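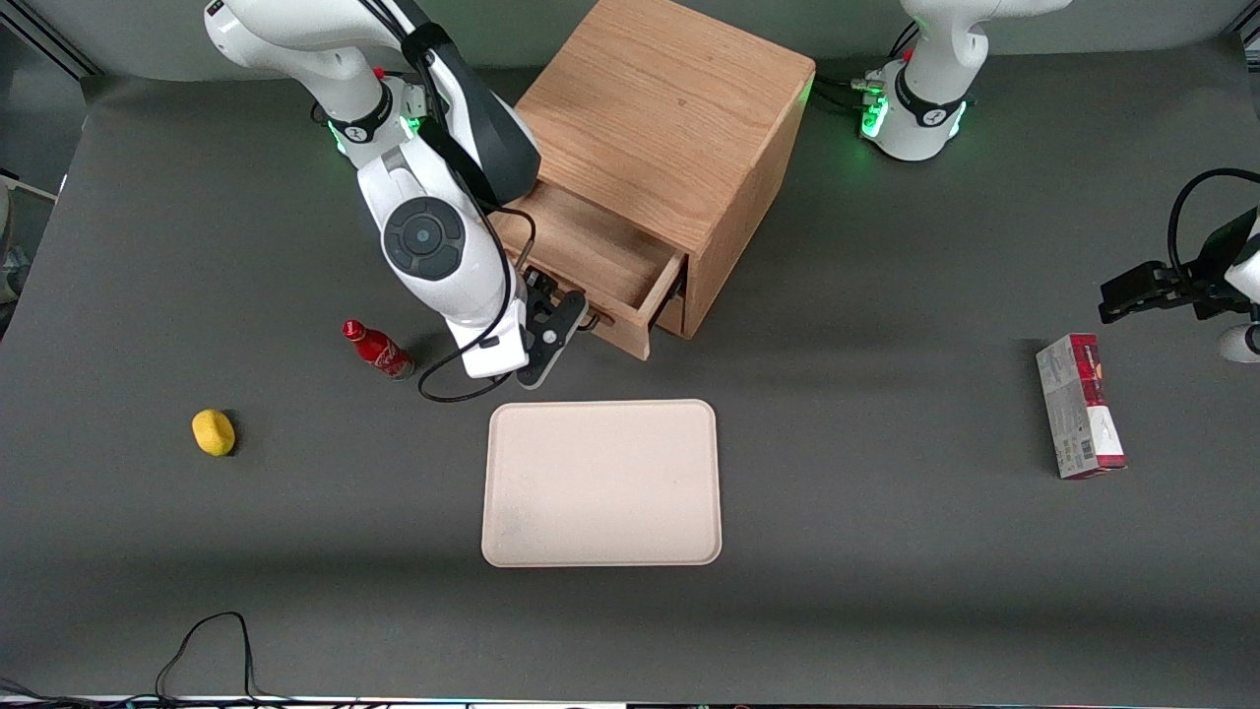
One reader of our May draft thought we were making far too much of a drawer. Surely, the comment went, people put things in whatever is nearest, and a drawer is only a tray with a lid on it? I've had that remark stuck over my desk ever since, and a fair bit of this section is my attempt to answer it.

Search this journal Enter keywords Go

Print this article | E-mail this article

2022-09-27
By the Arell Small Storage Project, Stesbridge

4.2 Drawers, trays and the trouble with half open

I'll start with the drawer, as it gave us the most to argue over. When we planned the home visits in Stesbridge I had two boxes on my sheet, open and shut, and I felt rather pleased with how simple that was. Then we went into people's houses! Hardly any drawer on a desk or a hall table was properly one or the other. They were left partway out, much like the one in the oak cabinet in Figure 3 -- far enough to see the bottom and drop in a key, nowhere near far enough to sort anything. So we added a third box for 'ajar', and I wish we had done it from the first day.

We had 100 households in the end, and 59 of them kept at least one small drawer ajar as a matter of habit (we asked, and we also looked). Of those, 39 said they did it so they could see what was inside without stopping. The rest mostly blamed the drawer. It stuck, or the front leaned forward once it was out, or pushing it home took two hands and they only ever had one free. I have a lot of sympathy with that. My own is just the same, and I've been meaning to rub candle wax on the runners for years.

Trays are a different sort of habit. A shallow one with a low rim asks nothing of you, and people treat it as a bit of table that happens to have an edge. We collected roughly 300 notes on trays -- many more than I'd bargained for -- and the word that kept coming up was 'for now'. Post was there for now, and so were the spare buttons.
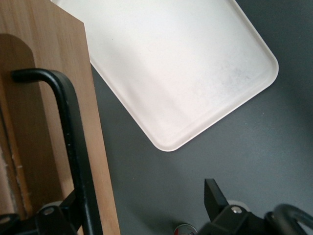 What I hadn't expected was how seldom 'for now' things moved on to the drawer, even when the two were within arm's reach of each other. The earlier Kuster survey treats the tray as a stop on the way to somewhere else, and I went in believing that too. Our notes don't bear it out. Things left the tray by being used, or by being swept off when guests were due (into a carrier bag, more often than you'd think), and the drawer carried on with its own small stock of keys and batteries.

This is where I part company with our reader. The comparison with the Ovov diaries is in Section 4.3, along with the full wording of the questions we asked about rims.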